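Protecting a wood table top when cutting and gluing
Asked by Ailbhe Scanlon in Home and Workshop
8 replies, 1604 views

I have a secondhand work table with a light wood top that I sanded and oiled in February. It gets used for cutting card, gluing and some light painting. I need a cover for it that I can take off at dinner time. The table is 4 feet long. A plastic tablecloth slid all over the place and I cut through it on the first evening. What do people use that doesn't cost much?

Accepted answer
Conall Sheehan

Use two layers. Put a sheet of foam board down first, cut a little smaller than the table so the edges don't get knocked. Then put a self-healing cutting mat on top, only where you use the knife. Foam board alone is fine for glue and paint but a blade goes straight into it, and after a few cuts in the same spot the knife starts following the old line.

To stop it sliding, use rubber shelf liner underneath. Don't tape it to an oiled top. The tape either lets go or lifts the finish when you peel it.

Foam board gets dirty fast. Smudges mostly don't matter, but dried glue lumps do – scrape them off with an old bank card or they'll dent your work. When one side is bad, flip it. I get most of a year out of a sheet. Store it flat behind a wardrobe or it will bow.

Dennis Barasa

Hardboard. Heavier, lasts longer.

Ita Brennan

I agree with Conall on the liner, but check it after a few weeks. The cheap kind left a waffle pattern on my oiled pine and I had to sand it out. Give the oil a full month to cure before you leave anything on it overnight. I lift mine off every night now and stand it in the hall.

My sheet came from the sign shop in Pruvcombe, out of their offcuts bin. They were glad to be rid of it.
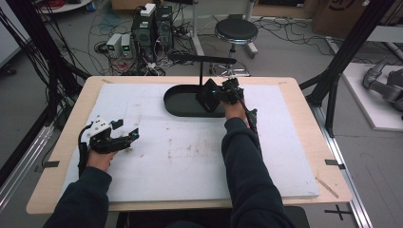 White foam board over a light wood top, with some wear in the middle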